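The Second Corn Incident

The first corn incident was mine, and I'd already apologised for it.
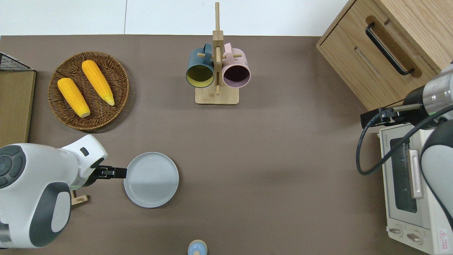

The job was called Set the Table. Left arm takes the plate, right arm opens the toaster oven, corn goes in, corn comes out, corn goes on the plate, everyone at Brollamex gets a bonus and Valtteri Heinonen stops sleeping in his car. We'd been at it since May. By the time I'm talking about, the left arm could take hold of a plate by the rim as tenderly as a bishop, and the right arm could open the oven door two times out of three. The third time it opened the cabinet drawer and looked into it for a while.

I was the safety officer. I should explain that Brollamex had eleven employees and the title had been handed to me because I was the one who read the lease. I had a vest. I had a binder with tabs. I had the big red stop button on a cord around my neck, and I'd been told to press it if I saw anything I didn't like, which was poor guidance for a man of my temperament. In the first week I pressed it 48 times. After that they had a word with me and I was more careful.

"What did you see?" Valtteri would ask, coming over with his laptop open on his forearm like a waiter with a tray.

"I didn't like how it was approaching the mugs."

"It's nowhere near the mugs."

"It was thinking about them."

He'd write that down. He was very fair. Every stop got a number and an entry, and the entry had a field marked Cause, and under Cause for most of the first week it said my name.

So when the second corn incident came along, I had something of a reputation to repair, and my thumb was slower than it ought to have been.

It was twenty past four in the afternoon. We had a visitor, Eino Huttunen from Wultano, who were deciding whether to put money into us or into a company that made a hat. He was a tall, quiet fellow who stood with his coat on. Valtteri had told him the arms had a force limit, that they'd go limp if they met anything firmer than a loaf of bread, and Eino nodded and asked if he could stand closer. I looked in the binder. There was a line of yellow tape on the floor, and the binder said visitors stayed behind it. I pointed at the tape. Eino moved back four inches.

"Run it," said Valtteri.

The left arm took the plate. The right arm opened the oven, first go, and I heard Valtteri breathe out through his nose. The right arm went to the tray, picked up a cob by the middle, carried it across, laid it in the oven and shut the door. It then turned the knob. We all admired this. It had taken a whole summer to teach it the knob.

It kept turning the knob.

There's a stop on those knobs, of course. You get to the end and it won't go any further. The arm got to the end and carried on in the firm belief that there was more oven to be had. The knob came off. The arm held it up for a second, in the manner of a man who's found a tooth in his sandwich, and then did what it had been trained to do with small round objects, and served it. It went on the plate, dead centre.

"Is that meant to happen?" asked Eino.

"It's improvising," said Valtteri.

The oven, meanwhile, was on as high as an oven can go. I'd like to say I pressed the button at this point. What I did was check with Valtteri by raising my eyebrows, and Valtteri shook his head a quarter of an inch, meaning not in front of the hat people's competition. So I stood there in my vest while the arm went back for the door handle, missed it, and took hold of its own cable.

It pulled. The oven, which had the cable lying across its back, came along too. It travelled the length of a hand towards the edge of the table, and smoke began to come out of the top in a thin, polite line, and the left arm, knowing none of this, lifted the plate and offered the knob to Eino Huttunen.

I pressed the button.

Now, a stop button is a simple thing. It cuts the power to the arms and the brakes come on. I'd tested it 48 times, more than any other stop button in the province. Both arms froze, exactly as they should. What I'd never had cause to find out, in all my practice, was that the button didn't do a thing about the oven. The oven was on the wall socket. The wall socket was behind the table, and between me and the wall socket was a robot arm with its brakes locked, gripping the cable like grim death, and the oven door held shut by its elbow.

"Release the brakes," I said.

"I can't release the brakes while the stop's in."

"Then I'll take the stop out."

"If you take the stop out it'll finish the pull."

We looked at the oven. It was already a good way over to the edge. The smoke had stopped being polite.

It was Eino who sorted it. He stepped over my yellow tape, went down on his hands and knees in his good coat, crawled under the table and pulled the plug out of the wall. Then he stayed under there a bit. I think he was reconsidering the hat.

We got the arm loose by five. The corn was black down one side and raw down the other, and Valtteri photographed it for the report. The knob wouldn't go back on, so he ordered a new oven, and I ordered a power bar that cut out with the stop, so that one button killed the lot. It came to 500 dollars with the electrician. Before that it would've been the cheapest thing in the room.

The report ran to 1,537 words. I wrote it myself over two evenings. Under Cause I put the cable, the knob, the missing torque check, the socket, and a sentence on eyebrows, in which I recommended that they no longer be used as a means of requesting permission. Valtteri struck that one out, and I put it back in, and he let it stand.

Wultano did give us the money, as it happens. There was a condition attached, in Eino's handwriting at the bottom of the page, and it said that the man in the vest was to press the button whenever he felt like it.

I was at 61 by the end of the month. Valtteri bought me a longer cord.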